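Speaker notes, door hardware talk, Gedness home repair evening (January)

**Before starting:** pass the box of old latches around. Let people click them while I talk. It's noisy and I don't care!

## Opening

- Ask for hands: who has a door at home that has to be lifted, shoved or hip-checked to shut? Wait for the laughing to stop.
- I started with one bathroom door in Skarkton that wouldn't latch in summer. I fixed it with a file in ten minutes and I've been hooked on doors ever since.
- Tonight is interior doors only. Front doors and fire doors have their own rules, ask me at the break.

## How a latch works (hold up the big cutaway)

- Spring bolt, sloped face, strike plate. Show the slope riding over the lip, then the snap. Do it twice, slowly the second time.
- The lever turns a square spindle, the spindle turns a little cam, the cam pulls the bolt back. That's the whole machine, and I love it.
- Knob versus lever. A lever gives you more leverage, so wet hands, sore hands, elbows and full arms can all manage. My whole street changed over after one dinner party (long story, skip if short on time).
- Droopy lever = tired spring, nearly always. You can often buy the spring cassette by itself. Say this LOUDLY, people throw out good handles.

## The door that won't shut

- Lipstick trick: dab the end of the bolt, close the door, open it, look at the mark on the strike plate. Now you know which way you're off.
- Off by a hair: file the plate. Off by more: check the top hinge before touching anything else.
- Top hinge screws are usually too short. Swap one for a 3-inch screw that reaches the stud and watch the door rise. Demo on the practice frame, and PRE-DRILL this time.
- Sticking only in humid months? Mark the spot in pencil and wait for dry weather before planing. I once planed in August and had a lovely breeze all winter.

## The Nornlow hallway

- The Nornlow building has 86 interior doors, and I got to go through every one of them with a screwdriver. Best month of my year.
- 114 loose screws, most of them on backplates. Loose plate, crooked spindle, stiff handle, and then people yank harder and it gets looser.
- Total spent on parts: 575 dollars. Pause here. Somebody will ask what new handles would have cost, let them guess first.
- Snug the screws by hand. A power driver will squeeze the plate and bind the lever.

## Oil, quickly

- Dry graphite or a dry spray for the latch. Cooking oil turns to glue. Mention the Mohmand café pantry door, it smelled like fries for a year.
- Hinges: pull the pin, wipe it, a little wax, back in. So quiet!

## Close

- Homework: tighten one handle tonight.
- Leave the last slide up for questions, box of latches back to the front please.
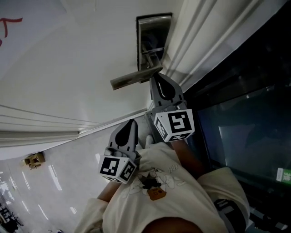
*Photo, last slide: lever handle on a white door.*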